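Trenness Questions Claims Behind "Wash Less" Clothing Labels

Consumer testing group asks brands to show their numbers before charging more

Trenness, the independent consumer testing group, today called on clothing brands to stop selling shirts as "odor-proof" until they can show how long the finish lasts. The request follows a 60-day wear trial of garments treated with Vetimero, a fabric coating sold on the promise that a shirt can go 15 wears between washes.

Few shirts in the trial got that far. Most wearers gave up after 5, and several said they could tell no difference from an untreated shirt of the same cut. The coating's maker, Melis, says results depend on climate and activity. That may be so, but the hang tag mentions neither.

"Less washing is a fine goal, and we would like to believe it can be bought," the group said in a statement. "So far we have a nice tag and a higher price."

Trenness also asked 600 shoppers what they took "odor-proof" to mean. A majority assumed the effect was permanent - a claim Melis does not make in its own care guide, where the small print recommends a fresh treatment every season.

Jomia, the retailer that carries most of the treated range, has said it will review its shelf signs in the spring. It has not said what the review will cover.

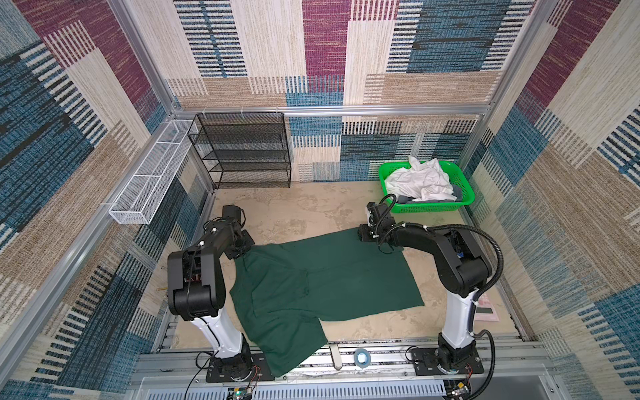 Trenness is asking Jomia to publish the terms of that review, and Melis to release its own wear data in full. The complete trial results are available free of charge from the Trenness press office, which is open until 5 p.m.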